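**Dark marble-look tabletop, keep it or cover it?**

**trultton_tim** wrote:

I picked up a table secondhand for the room where we do crafts and pack bags. The top is dark brown with thin white veins. I paid 200 for it, which seemed fair. Now I can't decide if a dark top makes sense for this kind of work. My old one was plain white and I could find anything on it. Does anybody here use a dark patterned top every day?

**Szenasi_A** wrote:

I do. Mine is close to what you describe, dark brown marble pattern with white veining, gray edge band. I've used it for drawing and for sorting supplies since November.

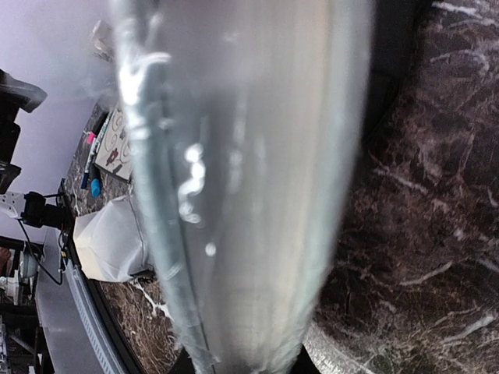
Two things I'd tell you. Light things are easy to find on it and dark things are not. A dark marker disappears if it lands between two veins. Crumbs and eraser bits show up right away, so you'll wipe it more often than you did the white one. I use a damp cloth and then a dry one.

Andor

**papertray373** wrote:

I disagree about keeping it bare. I had a dark top for two years and put a clear desk mat on it in the first week. Felt tips go off the edge of the paper no matter who is drawing. Promari makes a mat in a big size. It was 3492 in the old catalog if the numbers haven't changed.

**Szenasi_A** wrote:

I tried a mat. It curled at the corners and dust got under it. I'd sooner put a bigger sheet or a board under the paper.

**trultton_tim** wrote:

The mat is tempting but I also need to set bags on it. Is there a way you lay things out so the small stuff doesn't get lost?

**Szenasi_A** wrote:

I keep the pens and glue in one group and put bigger things behind them.
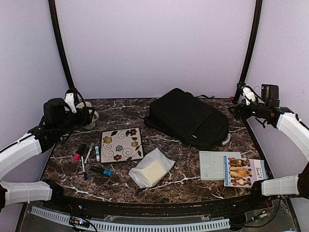
Bags go at the back for me. They take up the most room and I only need them at the end, when everything else has been checked. A black backpack laid flat back there leaves the front open for small items. I put the pens next to something with a light center, like the flowered tile trivet, and then I know where to look. The glue stick is white so it takes care of itself. The slim dark-blue pen is the kind of thing you have to watch.

**mavis_in_chisholm** wrote:

I wouldn't put a trivet with the pens. Trivets belong by the stove, and if it lives on the craft table you won't have it when you need it. A shallow tray does the same job and you can carry the whole lot away at supper. Mine is a Donano tray, cream colored, and it's held up fine.

**papertray373** wrote:

Agree on the tray. Still say mat.

**Szenasi_A** wrote:

A tray is fine if you put the pens back in it. In my house they end up beside it.

**mavis_in_chisholm** wrote:

That's a different problem.

**trultton_tim** wrote:

OK. I'm going to leave the top bare for a month and try a light tray. If I get ink on it I'll look at the mat. Does anyone know if rubbing alcohol is safe on the edge band? Mine has a gray one too and there's a sticky patch near one corner.

**papertray373** wrote:

Test it underneath first. I used dish soap and warm water on mine and left the alcohol alone.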